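Subject: Re: [gripper-users] Re-padding fingers on the two-finger hand tool

On Monday the Paterson bench wrote:

> We are going through pads faster than I think we should. The hand-held
> grippers get used all day for picking up tub lids and small boxes and the
> fabric starts lifting at the edges. We have been gluing the loose bits
> back down and carrying on. Questions:
>
> 1. Do you reglue or replace?
> 2. What do you clean the finger with before the new pad goes on?
> 3. Does anybody re-check the opening after changing pads, or is that
> only needed when the fingers come off?
> 4. Should both fingers be done at the same time?
>
> We have one tool that closes slightly crooked since the last change and
> I don't know if that is the pads or the arms.

Replace, don't reglue. We tried regluing for a couple of months at the Tatgate shop and stopped. The glue soaks into the fabric and goes hard, so you get a slick spot on the pad where the grip used to be. The hard spot also stands a little proud of the rest, and thin parts rock on it. If only a corner has lifted and the shift is nearly over, press it down, finish the shift, and put the tool in the repair bin.

On question 4, yes, both fingers, every time. A new pad is thicker than a worn one because the old one has been crushed. With one new and one old the part sits off center in the grip. You may not see it with a box, but you will see it when you try to set a lid down square.

Our pads last 16 shifts on the lid work and 24 on the box work. We write the date on a strip of tape on the handle. I would not put much weight on those numbers for your bench, your tubs may have sharper rims than ours.

Now the procedure, as we do it. Ours are the Zenelari fingers on the stock arms. If yours are printed in house, check that your solvent doesn't attack the plastic first. Try it on a scrap finger.

Tools and materials

Small hex driver, plastic scraper, isopropyl alcohol, lint-free wipes, the textured pad tape (we buy the Wamix roll, any matte fabric-backed tape with decent adhesive should do), sharp knife, steel rule, two flat blocks, a small clamp, feeler gauges, and a marker.

Taking the old pads off

Power the tool down and unplug it from the logger. Open the fingers all the way by hand. Don't force them past the stop.

Look at the pads before you pull them. Write down which finger is worse and where. Wear along one edge of one finger usually means the fingers are meeting at an angle, and a new pad will go the same way if you don't fix that. Wear in the middle of both is normal.

Start at a loose flap if there is one and peel slowly, back along the pad and not straight out. Straight out leaves the adhesive behind. If it does stay behind, lay an alcohol wipe over it for a few minutes and then use the plastic scraper. No metal scrapers. We have one finger with a gouge across the face and every pad we put on it lifts at the gouge.

The worn pad below is past the point where I would have pulled it. Look at the right-hand edge of the left finger. Those ragged flaps are where a lid rim or a box corner will catch, and from there it keeps tearing. While you are in there, look at the bushings at the arm joints too. They should sit flat in the arm, and the arm should not wobble on them.

If an arm does wobble, stop there and fix it first. This is my guess for your crooked tool. Hold the base with one hand and try to move the arm sideways with the other. A loose arm will let the finger tip lean no matter what you do with the pads. Snug the pivot a little at a time until the side play is gone and the arm still swings freely. If it has to be tight enough to drag before the play goes away, the bushing is worn and needs to be changed.

Putting the new pads on

1. Wipe both finger faces with alcohol and let them dry for 10 minutes. After that keep your fingers off them. Most of our early failures were skin oil.

2. Cut both pads from the same stretch of roll, with the rule and a fresh blade. Cut them slightly short of the finger on every side. A pad that hangs over the edge gets rubbed every time the tool goes past something. Round the corners with the knife.

3. Put the pad down from the base of the finger toward the tip, pressing as you go so no air gets under it. Don't stretch it. Stretched tape pulls back overnight and lifts at the ends.

4. Clamp the pad flat between the two blocks. Leave it overnight if you can. We have used tools after a short lunch break when we were out of spares and those pads did not last.

5. Check the finger screws while you have the driver out. Snug only. They go into plastic and they strip.

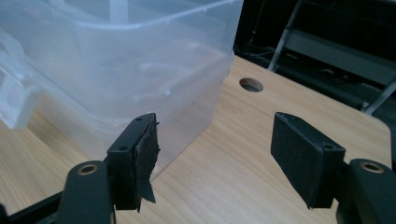 Checking the opening

To answer question 3, we check it after every pad change, fingers off or not. New pads change where the fingers meet, and the logger reads "closed" from the old position until you tell it otherwise.

Close the fingers gently with nothing between them and zero the reading. Then open fully. Ours should read 84 mm. If it comes up short, check that zero was taken with the pads touching and not squeezed. Squeezing the pads is the usual mistake, and you get a different number from each person who does it.

With the fingers closed, try the thinnest feeler gauge at the tip and then at the base. It should drag the same at both. If it slides in freely at one end, loosen the finger screws, close the fingers on a flat block, and tighten them again while the block holds both faces parallel. Then zero again.

Last, pick up and set down a tub lid a few times. If it turns in the grip as you lift, go back to the feeler gauge.

Could you post which edge wears on the crooked one, and whether it is the same finger each time? If it is, I would look at that arm before spending more tape on it.

Tatgate bench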